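Birnby chicken

Birnby chicken is a braised dish of chicken thighs, onions, pearl barley and cider vinegar, cooked in a covered pot at low heat. It takes its name from the town of Birnby, where it is sold in several cafes and promoted as a traditional local food. Evidence that the dish is older than its first appearance in a printed cookbook is thin, and most of the claims made for its age trace back to a single author.

Preparation

The usual recipe calls for bone-in thighs, browned in butter or lard and then set on a bed of sliced onions. Barley is scattered between the pieces and water is added to the depth of the meat. The vinegar goes in at one of two points. Older versions add it at the start, while most restaurant versions stir it in during the last few minutes, which gives a sharper sauce. Bay leaf and mustard seed are common. Carrots are often left out, and some cooks in the town regard them as a mistake, though they are listed in the earliest printed recipe.

Cooking times vary. The oven version takes two hours. The slow cooker version, now the most common at home, takes four to six hours on low. Cookbooks differ on whether the barley should be soaked beforehand. Those that recommend soaking say it keeps the grain from drinking all the liquid, but none of them gives amounts for both methods, so the claim is hard to check against the recipes themselves.

The skin softens in the pot. Several recipes promise that it will "stay crisp" if the thighs are placed skin side up and the lid is kept on. This is unlikely under any lid, where steam collects, and cooks who want crisp skin generally finish the thighs under a broiler.

Claimed origins

The best-known account comes from the food writer Vilmos Gál, who wrote that the dish was made by orchard workers in the Birnby area and carried to the fields in clay pots. Gál gave no source for the pots. He cited a household ledger from the Gronow estate, in which an entry for February records the purchase of "fowl, barley and sharp cider." The ledger does contain the entry. It does not say that the three items were cooked together, and the same page lists candles, salt fish and a saddle strap.

A second account credits the kitchen of the Halance, an inn that stood beside the Birnby market. It rests on a menu card that was displayed in the town for some years and has since been lost. People who remember the card disagree on whether it read "Birnby chicken" or "Birnby chickens," and the second wording could have meant nothing more than birds bought locally.

Prys Skyrme, a local historian, reviewed both accounts and rejected them. In a study of 828 handwritten recipes from households in the district, Skyrme found 76 that used chicken and 5 that combined it with barley. None of the five used vinegar, and none carried the name of the town. Skyrme concluded that the dish was put together for a community cookbook and given a local name to help sell it. Supporters of the older origin have answered that ordinary dishes were seldom written down. This is true of many foods, but it would support almost any claim about what people ate, and it doesn't point to this dish in particular.
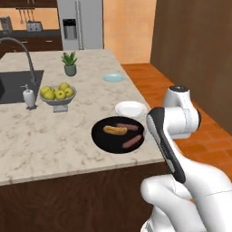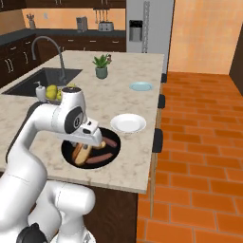

Kitchen island with a marble countertop

The Flokance pot

Recipes sometimes insist on a Flokance, a heavy lidded pot with raised points on the underside of the lid. The points are said to return moisture evenly to the meat. Lids of this type do drip from more places than a smooth lid does. Whether this makes a difference in a braise, where the lower part of the meat is already sitting in liquid, has not been shown in any test that compared the two lids with the same recipe. A tasting held in Birnby is often mentioned in support, but the tasters knew which pot each serving came from.

An ordinary casserole with a close-fitting lid is used in most home kitchens, and the cafes in the town mainly use deep steel pans covered with foil.

Health claims

Like many chicken and barley dishes, Birnby chicken has a reputation as a remedy for colds. Warm food with plenty of liquid may be comforting to a person who is ill. The stronger statements found on packaging and menus, such as that the vinegar "draws out" infection or that slow cooking "unlocks" the minerals in the bones, come without evidence. The amount of vinegar in a standard recipe is 4 tablespoons for the whole pot, and much of its flavor fades when it is added early.

Barley contains gluten, so the dish is not suitable for people with celiac disease. Versions made with rice or buckwheat are sold under the same name, without objection from the cafes.

Variations

A meatless version replaces the thighs with mushrooms and white beans. Another, called Gronow chicken, uses hard cider in place of water and leaves out the vinegar. Its promoters present it as the estate's own recipe, citing the same February ledger entry, although that entry gives no method of any kind.

Leftovers thicken overnight as the barley takes up the sauce, and are usually loosened with water or stock before reheating. In some cafes the thickened mixture is shredded and sold the next day as a pie filling.

See also

Braising
Barley soup
Disputed food origins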